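# Wrist camera washing out on the cloth cell – exposure or lamp?

**gunawan_d** – February 5, 2021

Cell two at Mangundap, the one that picks and flattens printed cloth. Edge finding has been poor all week and I'd like a second opinion before I change anything.
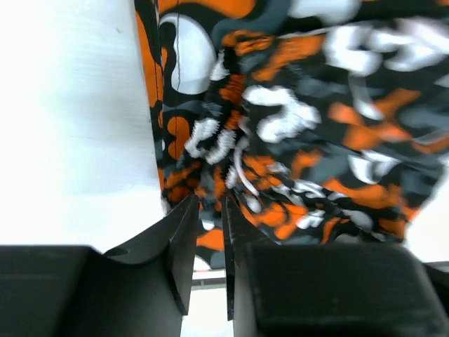 The table is white and the lamp is on the left side of the cell. Exposure on the wrist camera is fixed at 717 in the Fomus settings page, same as when we commissioned it in December. Plain cloth is fine. With the orange, white and black print it keeps picking a point inside the pattern and calling it the hem. Fingertips are the original pair.

Dimas Gunawan

---

**pellow**

Exposure is too high. Your table is nearly pure white at the far left and you've got no detail there at all. Drop it until the white goes light grey and try again. Don't touch the lamp yet.

---

**ratchet_jo**

Disagree. If you drop the exposure the black in that print goes solid and you lose the folds, and the folds are what you need for the grip point. I'd move the lamp up and put a diffuser on it. We run a Grandar arm on similar work and the lamp was the whole problem.

Also, the inner edge of the right tip looks worn to me. When did you last check the gap with the fingers shut?

---

**gunawan_d**

Not since December. The counter says 1,194 cycles since the last service, so I didn't think it was due.

---

**ratchet_jo**

Cycles don't tell you much if the tips are touching down on the table. A shiny edge slips on smooth cloth. Close them on a strip of paper and pull. If it slides out on one side, change both tips. Never just the one, they won't meet properly.

---

**pellow**

Tips are a separate matter. They won't make the software pick the wrong edge.

---

**ratchet_jo**

I didn't say they would. He'll have the cell stopped anyway.

---

**m_oakes**

Has anyone thought about the table? White table, white patches in the print. Where a white patch runs close to the hem there's very little between them for the camera to go on. We put a matt green sheet down on ours and left the exposure alone. Vostotska sell one that's cut for this size of table, but any matt sheet that lies flat will do.

While you're there, trim the loose threads at the corner. Ours used to latch on to frayed bits and put the hem angle out.

---

**pellow**

Green sheet is fine until somebody loads green cloth.

---

**m_oakes**

Then you swap the sheet. It takes a minute.

---

**gunawan_d**

Stopped the cell after lunch and went through it in this order:

1. Paper test on the fingers. Slides out on the right side, holds on the left. New pair fitted and the closed position taught again.
2. Cleaned the camera window. It had a film of lint on it.
3. Exposure down from 717 in steps of 10, same piece of cloth each time. Better at first, then the folds went, as Jo said. I've left it two steps down, so 697.
4. Lamp not moved. The bracket bolt is seized and I need a longer key.

Ran 29 picks on the same print afterwards. Four bad hems, all of them where white comes right up to the edge.

---

**m_oakes**

That's the table.

---

**pellow**

Or the lamp, which you haven't moved. Do one and then the other or you won't know which of them fixed it.

---

**gunawan_d**

Sheet first then, as I can get one today. Lamp on Monday if the key turns up. I'll keep the old tips for now – the left one still looks usable.

---

**ratchet_jo**

Bin it. Someone will fit it.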